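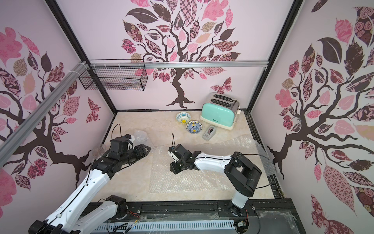 Wrapping a Toaster and a Glass for a Move

Most packing guides tell you to buy a special kit. I'm not convinced. Bubble wrap and tape did fine for my last two moves, and the Ketlow "kitchen kit" I tried was mostly cardboard dividers.

1. Unplug the toaster and let it go cold. Shake the crumbs out over the sink.

2. Fold the cord against one side. People swear by stuffing it in the slots. I don't, it scratches.

3. Lay the wrap flat, bubbles facing up. Set the toaster at one end and roll. Two turns is enough, whatever the label says.

4. Tape the wrap to itself, never to the metal. Octavio Huanca says painter's tape is safe on anything. My old kettle disagrees.

5. Wrap the glass by itself. Push a small scrap of plastic inside first, then roll it and tuck in the ends.

6. Toaster at the bottom of the box, glass standing upright beside it, towels in the gaps.

Allow about 20 minutes. Writing "fragile" on the lid is optional, and I doubt movers read it.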